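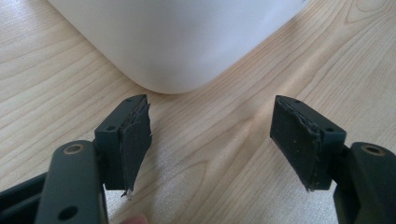 My phone died in the car park at Plurnville station in September, at ten to seven in the evening, with my train ticket on it. It had been at 45 per cent when I left the office. I know because I looked, and I remember thinking that would be plenty. I ended up buying a second ticket from the machine, sulking all the way home, and starting the battery project I'd been putting off since spring.

A few of you wrote in after the last newsletter asking whether it's worth getting an old phone's battery changed or whether you should just give in and upgrade. I can only tell you how it went with mine, which is a Wellier I've had for four years and am stupidly fond of (it has a headphone socket! and it fits in my pocket!).

First I wanted to know how bad things were. There's an app called Orar that keeps an eye on the battery while you charge and gives you a guess at how much it can still hold. It's free if you can put up with the adverts. You need to leave it running for a week or so before the number settles down, and mine settled at 70 per cent of what it held when new. It also told me the phone had been through 989 charge cycles, which made me feel a bit guilty, like reading the mileage on a car you never service.

Now, 70 per cent doesn't sound terrible. I could live with charging a bit more often. The trouble is the sudden switching off, and I asked Yavuz Akyol about that, as he fixed my laptop hinge last year and has the patience to explain things twice. He said an old battery can struggle when the phone asks for a lot of power in one go, say when you open the camera on a cold evening with the screen turned right up. The voltage drops and the phone shuts itself down, even though the percentage looked fine a moment before. I had been doing exactly that, taking a picture of the departures board to send to my sister.

So I booked it in. I'd looked at doing the job myself and even watched the videos, but the back of this model is glued on and I have form when it comes to cracking things. Yavuz doesn't do phones any more, so he pointed me to Oğuzhan Başaran at Marras, the little repair place behind the bus station. I dropped it off at half past nine and had it back by lunch. I wasn't able to get the maker's own part, as they've stopped supplying it, so it's a third-party battery with a twelve-month guarantee from the shop. Oğuzhan did warn me that the seal would never be as good as it was from the factory. I've stopped reading in the bath, which is a loss.

Back up before you hand a phone over, by the way. They don't need to wipe it to change a battery, but anything can go wrong once the back is off. My own backup was hopelessly out of date and I had 612 photos that existed nowhere else. That took most of an evening over our broadband, so don't leave it until the night before like I did. Take the SIM out as well, and the memory card if you have one.

How is it now? Much better. I get to bedtime on a normal day with a decent bit left, and it hasn't cut out on me once, although we've not had a proper frost yet so I'm reserving judgement. It isn't any faster, in case you were hoping. The maps app still takes an age to open and the camera still thinks about things before it takes the picture. The percentage was jumpy for the first few days too, and then it calmed down after I'd run it low and charged it fully a couple of times.

The thing that might finish this phone off is software. It had its last security update before the summer, and I do my banking on it. I've moved the bank app on to my tablet for the moment, which is a nuisance when I'm out, and I'm going to have a think about it over the winter. If any of you are using an older Wellier with a different system installed on it, please write and tell me how you get on with it, especially whether contactless payments still work. I've read three forum threads and come away with four answers.

Next time I'll get round to the e-reader question from Plurnville library, and I've still got a box of old chargers to sort through before then.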